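Jun 16, 2026

Spent the morning arguing with a spreadsheet and losing. We have 700 runs logged on the PC assembly task now, and the policy Bindu Krishnan trained in May does well on all the parts I would have bet against. Memory into the slots, fine. The processor, which I was sure would be the end of us, goes down on its pads like a leaf. The hard drive, a brick with rails on it, is where we bleed.

So the drive got the whole day. My idea (I want it written down that it was mine, in case it works) is to stop correcting the approach by vision once the arm is past the fixture, and let the wrist forces do the last stretch. Bindu thinks the trouble starts earlier, at the grasp. If the fingers close a hair crooked on the rails, everything after that is a polite attempt to push a crooked drive into a straight cage. She has been saying this for weeks, at increasing volume.

We gave each version 30 tries, same tower on its side, same fixture, nothing in the memory slots or the socket so that we were only testing one thing at a time.

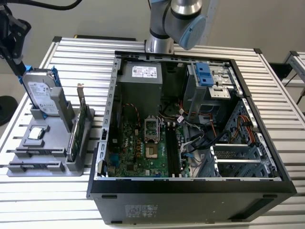
What the numbers said

My version beat the old one. Then Bindu reran the old one with her regrasp step, where the gripper lets go, settles and closes again before lifting, and it beat mine. Both together did no better than hers alone. I looked at that last row for a long while hoping it was a typo.

The paper draft still says "force-guided insertion" in the title. I changed it at lunch, changed it back, and went for a walk. The people at Trallden want a figure by next week and will not care whose idea is in it.

Tomorrow: 60 more with the regrasp, drive seated slightly off in its slot on purpose. Also answer Palacios about the spare fingertips. Bought Bindu a coffee, which she accepted without comment — worse than comment.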